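My afternoon at the Nandemis open day

I almost didn't go. It was raining, I'd had a big lunch, and the flyer on the library corkboard just said "Open Afternoon, See Robots Learn, Tea Provided" with a phone number. But my neighbor had been twice and wouldn't stop talking about it, so I put my good sneakers on and took the bus to Purimbridge.

For anyone who hasn't been, Nandemis is on the upper floor of the old Magnusson building, the one that used to sell carpets. You still go up the carpet stairs (orange, with a brown swirl, very loud). At the top there was a folding table with name stickers and a guy handing out visitor sheets. That was Riku Tanabe, who ended up taking my group around. He talks fast and walks faster, and I wished I'd skipped the tea until after.

What they do up there is teach robots to handle laundry. Clothes, sheets, towels, all the stuff at the bottom of my closet right now. I'd figured on a big shiny robot in an apron. What I got first was a long room with tables and a lot of people's T-shirts.

The arms

They have two robot arms bolted to a table, and we started there. Riku put a dish towel down in a lump and pressed a key on a laptop, and the arms just sort of woke up. They're slow! I don't know why I thought they'd be quick. One of them went down, pinched a corner, lifted, thought about it for a while, let go, and pinched again half an inch over. A kid in front of me yelled "you had it!" and I was right there with him.

It did get the towel folded on the third go. We clapped, all of us, like it was a school recital. Then Riku swapped in a different towel, a stripy one with a fringe, and the arms folded it into a kind of burrito. He didn't seem upset. He said fringe is a pain and they've only been showing it fringe since March.

I asked how many times you have to show it something before it gets the idea, and he said they like to have 1000 tries at a thing before they even start training on it. A thousand towels! I've been folding towels my whole life and I'm not sure I've put in a thousand good ones.

Teodor and the jackets

So the next question, from a lady with a huge umbrella, was who does all those tries. And the answer is people do, by hand, holding a gripper. It's the same sort of jaws as the robot's but you carry it yourself and work it yourself, and it has a camera on it so the computer gets to see what the jaws saw. They do some of that upstairs in Purimbridge, but a lot of it gets done in regular homes, because a lab table is always flat and tidy and my bed sure isn't.

Teodor Lindqvist does the home ones. He's a big soft-spoken man who used to drive a delivery van, and he told us he's now handled more laundry than his mother, and she had five kids. He goes out to Plalham mostly. People sign up, he comes over with his case, and he spends the morning picking up their clothes and putting them down again. He says you learn a lot about folks from their quilts, and then he wouldn't tell us what, which I respected.

His favorite and least favorite thing is jackets. A towel has four corners and you know where you are. A jacket has sleeves, a zipper, a hood, cords that catch on everything, and a lining that's slippery when the outside isn't. When it's lying half open you've got two kinds of cloth right next to each other and you have to make up your mind which one you're grabbing. He showed us one on the big screen, a pale green one on a bed, with the black lining folded out on one side, and he talked us through where he'd go in. He'd leave the hood for last. "Hoods are liars," he said, and I've been saying it around the house ever since.

I liked the bedroom one best out of everything on the screen. Pink sheet, pink flowers on the wardrobe, quilts piled up at the head of the bed with those orange cartoon faces on one of them. It looked like a place where somebody lives, and after an hour of gray tables that was nice to see. The blue pads on the jaws have ribs on them, like the bottom of a slipper, and I got to put my thumb on a spare pair at the table. They're grippier than you'd expect.

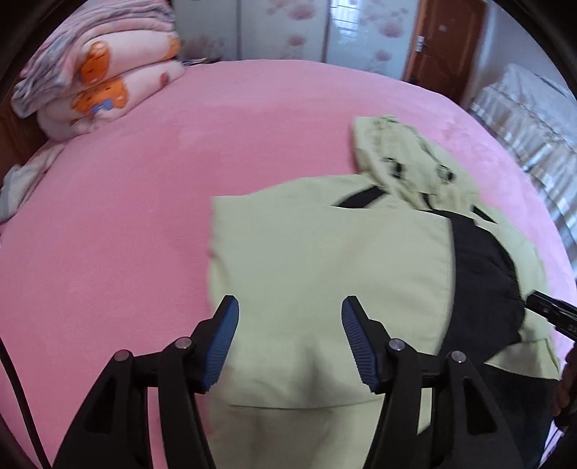

Having a go myself

They let us try! There was a line, of course, and I was behind the kid who'd yelled, and he was annoyingly good at it. You hold the thing out in front of you and squeeze, and the jaws come together. Sounds easy. My job was to pick up a sock, and I chased that sock clear across the table. Your hand wants to do all the little cheating moves that fingers do and the gripper won't do any of them. I got it in the end and dropped it in the bin and Teodor gave me a thumbs-up.

Then I asked for a jacket, because I'm a show-off. It took me 3 tries to get it by the shoulder and the minute I lifted, the whole thing slid off its own lining and went on the floor. The umbrella lady picked it up in one go. No comment.

My wrist was sore by the bus ride home, and I'd only been at it ten minutes. Teodor does 60 pickups before he takes a coffee break. I don't know what they pay him but I hope it's decent.

If you want to go

The next open afternoon is in the spring, they said, and you don't need to book unless you're bringing a whole class. Doors open at 2. Go early, the line for the gripper gets long and the good cookies (the ones with jam) were gone by the time I got back to the tea table. Parking behind the Magnusson building is tight and the bus stops right out front, so take the bus. Kids are fine, and mine would've loved it ten years ago.

Oh, and wear something with pockets, because they give you a sticker sheet and a pen and a little card with the towel burrito on it, and I had nowhere to put any of it. The card's on my fridge now. My neighbor has two.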